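Jun 13, 2019. Small bench, Milport

Display stand day! I've been looking forward to this one since February, when the Zidico order first got talked about and all we had was a bag of cards and no way of showing them off.

Covered the table in white before starting. So much better than bare wood for clear acrylic, you can see where the panel starts and stops, and any grit shows up straight away. Wiped the panel with the soft cloth (NOT the blue paper, it scratches, I've learnt that one) and kept fingers to the edges.

The card I chose for trying things out is the sunset one with the spires over the water. Gorgeous colours, all pinks and oranges, and the white border looks really crisp against clear plastic.

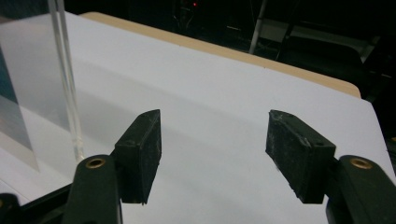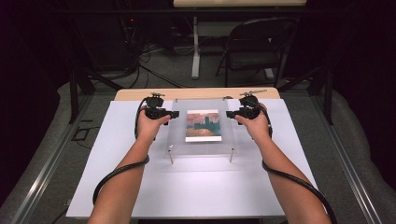

*Clear acrylic on the white-covered table. The spires card is in the second one.*

Things to try next:

- card 5 mm higher, I think it wants more space underneath
- a steeper lean, then look at it from standing height
- the Stendix sleeves, if they turn up (20 ordered)
- a darker card, maybe the forest one from the Kļaviņa set

Glare from the ceiling lights is still a nuisance at some angles. Going to have a go with the lamp at the far end switched off and see if the border still stands out. Leftover white sheet is rolled up on shelf 3, please don't fold it!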